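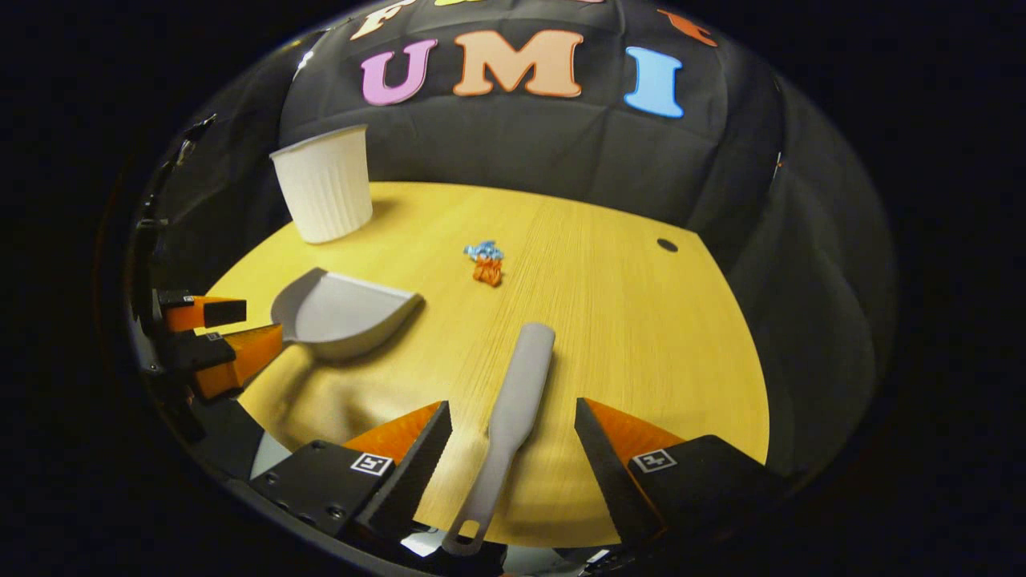 Wadville Community Boards > Home & Household > Cleaning and Tidying
Thread: Dustpan and brush on a table: acceptable or grounds for eviction?

crichton_a
I would like a ruling, please. My wife holds that a dustpan and brush belongs to the floor and must never rise above it, like damp. I hold that if you have sweet wrappers on a table, and a dustpan to hand, you have everything you need. Exhibit A is the round table with the yellow top, grey pan, grey brush, one blue wrapper and one orange one. I say sweep. She says pick them up with your fingers like an adult.
Alasdair

ninstead_niven
Your wife is right and I'd like her to know she has support. That brush has been behind a toilet at some point in its life. They all have.

crichton_a
You can't know that.

ninstead_niven
I know brushes.

Shona MacB
We keep two sets. Grey for the floor, green for worktops and tables, and a hook for each under the stairs. It worked beautifully for almost a week and then my son did the hamster with the green one.

FinCairns79
Leaving hygiene aside for a second, has anyone looked at the technique? You don't sweep foil-y wrappers into a pan with the lip in the air. They go underneath and you spend the next ten minutes chasing them round the table. The lip needs to be flat on the surface before the brush moves at all. In the photo it's tilted up.

crichton_a
It's tilted up because nobody has swept yet, Finlay.

FinCairns79
That's what they all say.

Macario V.
I clean a village hall and three offices, so I do this more than most. Few things:
Crumpled wrappers are the easy ones. It's the flat ones that stick.
Short strokes towards the pan. One big heroic sweep and the top one's on the carpet.
On a round table come in from the edge towards the middle. There's no straight side to work against, and if you sweep outwards things go over.
Mind that small hole towards the back. Crumbs will find it, and you'll want a cocktail stick.

Shona MacB
What IS the hole for? Parasol?

Macario V.
Looks small for a parasol. Cable, maybe? I wouldn't swear to it.

ninstead_niven
I see there's a paper cup on the table as well, the white one with the ribbed sides. It's like a little bucket. Put the wrappers in the cup. Finished. No brush, no pan, no hamster.

crichton_a
And then what do I do with the cup?

ninstead_niven
Bin it, Alasdair. With the wrappers in it. I feel for your wife more with every post.

FinCairns79
Disagree, that's a perfectly good cup. I've had paper cups on the go as desk bins since February. You empty them and carry on.

ninstead_niven
I'm going to pretend I didn't read that.

Shona MacB
Off topic but I like the felty letters on the black cloth. Is it letters for a party? I can read U M I and some bits of a row above. My aunt Umi would be thrilled, if I had one.

Macario V.
Black cloth is its own punishment, by the way. Shows every speck. Sweep the table first and do the cloth after, with a damp rubber glove. Other way round and you'll be doing the cloth twice.

ninstead_niven
Lint roller, surely.

Macario V.
On a hanging cloth a roller just drags the whole thing about. Glove.

ninstead_niven
I've used a roller on curtains for 18 years.

Macario V.
Then you have 18 years of wonky curtains and I'm sorry for you.

FinCairns79
Can we get back to the lip of the pan

crichton_a
Right, I've put all this to my wife. She will accept a dustpan on the table if it is a new one, washed, and kept in the kitchen drawer where the good scissors live. I've said there's no room in the drawer. She has pointed out that there would be if I moved my batteries. So now it's about the batteries.

Shona MacB
It was always going to be the batteries. Green one's going spare if you want it, I've boiled it twice.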